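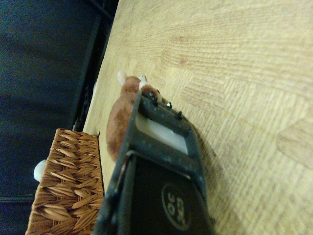 Returns & Repack Automation, Trornstead site

Plush Sorting Set, README

We repack returned soft toys for the Prenlow gift range, and this set holds the recordings from our first months of letting a robot share that job. It covers 1,005 episodes of toys and baskets on the sorting tables. Work began in February, and the files were last checked on April 8, 2019.

What's inside

Each episode has its own folder with a wrist view, a pair of overview views and a plain text note from whoever ran the shift. Please read the notes! They're the best part. People wrote down which toys were a pain to grasp, which cords snagged, and when they'd have picked in a different order.
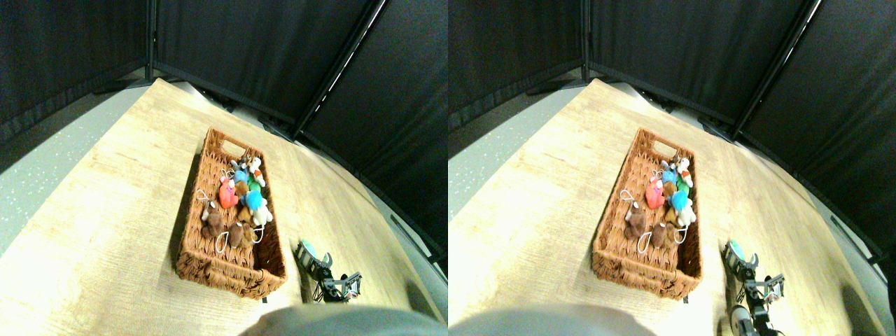

Overview pair: mixed plush in a wicker basket, several with white cords attached.

Why toys

Soft things are hard to grip well, and a full basket is harder. A bear lying over another toy hides the best place to hold it, and a loop of cord can bring a second toy up along with the first. Our repackers deal with all this without thinking about it, so we asked them to help write the picking rules.

What changed for the team

Five people worked the repack tables before the trial and the same five work there now. Before, a full shift meant leaning over baskets for about 600 picks each. Now they take turns running the station, and the rest of the time goes to seam checks, cleaning and small repairs, which used to pile up on the Adent shelves. Cremilda Conceição put together the training sheet for station duty and keeps it up to date. It's in the docs folder and it's really good.

Not everyone loves the new rotation. Station duty is slower and involves more waiting, and two shift notes say so plainly. We left those in.

Known gaps

Wrist views can be tilted a long way from upright, so don't assume a fixed "up".
Cord labels are missing from the earliest folders.
The Benedetti basket liners aren't covered yet.

Corrections are very welcome. Send the folder name and a line on what's wrong to the Returns & Repack desk.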